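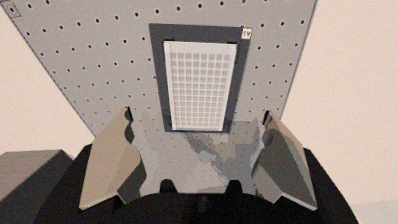 notes wk 8, border barriers + land mgmt

Quiz next session covers this and the Hegarty chapter. Bring the map packet.

**Main question:** what happens to a protected area when a fence line gets upgraded?

- Old style = cattle fence. Deer, pigs, tortoises mostly get through. People too.
- Vehicle barrier = posts and rail. Stops trucks, water still moves
- Full wall = stops large mammals. Small gaps at the base, clog w/ debris after storms

**Case: Floltden Reserve**

Wall section went in over 2 dry seasons. Access road came first, 30 ft wide, graded. Road did a lot of the early damage (dust, compacted soil, weeds along the shoulder). Dont skip this on the quiz, everybody writes about the wall and forgets the road.

Cistau wash: floods in February, debris piled up on the upstream side. Water went sideways, cut a new channel thru the old campground.

**Who decides?** Waivers let the agency skip the usual reviews. Compare Zernbridge, where reveiw was kept and gates were added. Slower, 300 public comments, several changes to the route.

Terms: waiver, easement, corridor, floodgate, right of way

Reading for next time: Zernbridge hearing summary, first half only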